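Mahawong Pantry Fund – progress report on the canned goods sorting project
Submitted to the Urnitham grants office, 28th July

What the grant was for

The Urnitham award was meant to get our canned goods into a usable order by the middle of the year. By that we meant cans grouped by contents, labels facing out, and a written layout that a new helper could follow on a first shift. The original proposal promised this would cut packing time in half. I did not write the proposal, and I would not have promised that.

What has been done

We have put 1653 cans through the new intake steps since February. That total looks better than it is. A fair share of those cans were sorted under the first version of the layout, which grouped them by label color, and they had to be done over when we changed to grouping by contents. They are counted once in the total, but the work was done twice and the hours show it.

The color system was the Destoler method, taken from the handbook that came with the training package. It works on paper. In our stockroom it put peaches with kidney beans, and the packers were back to reading every label within a week. I would advise other grantees to test it on one shelf before committing to the whole room.

The contents system has held up better. There are 11 groups now, down from a longer list that had separate places for things we almost never receive. Three of those groups (soups, tomatoes and beans) make up most of what goes out the door. The other groups are small and I am not convinced all of them deserve a shelf of their own. Mixed vegetables and single vegetables could be one group and I doubt anyone would complain.

Packing time

Packing time is down, though not by half. The Bruklow site reports a clear improvement. Our main site reports a small one. Bruklow also got new shelving this spring out of a different budget, so I can't say how much of their gain belongs to this project. The earlier interim note credited all of it to the layout, and I would ask that the line not be repeated in your own summary.

We also have only some 3 weeks of timing sheets from before the change, and they were filled in by whoever was on shift. Several have a start time and no end time. Any percentage we gave you from those would be a guess, so there is none in this report.

The table step

The part I had the most doubts about was the table step, where cans are stood upright and spread out on a work surface before they are put into groups. It takes room and it adds a stage. The argument for it is that dents and damaged rims get noticed when cans are standing apart, and are missed when cans go straight from box to shelf. I accept the argument in principle. Our reject log has more entries than it used to – but we also only started keeping the log properly when the table step came in, so of course it does.

One practical problem is that labels are hard to read from above. With the lids up, a person looking down on the table sees a lot of silver and has to bend or pick up the can to know what it is. 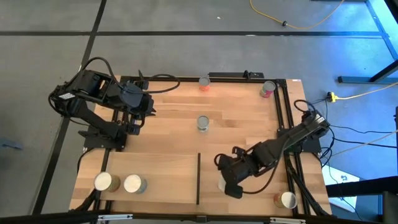 Cans standing upright on the wood work surface, lids up.

Spending

We are within budget. The training line is fully spent and I do not think it was good value. The line for shelf labels is mostly unspent because we held off printing until the groups settled, and we would like permission to carry it over.

Next period

We will keep the contents system and drop the Destoler color sheets completely. Both sites will use the same timing sheet, with an end time that has to be filled in. The table step will be skipped for sealed cases at Bruklow and kept at the main site, and we will compare the reject logs. If there is no difference between them I will recommend that it go.

The revised layout sheet and the expense ledger are attached separately.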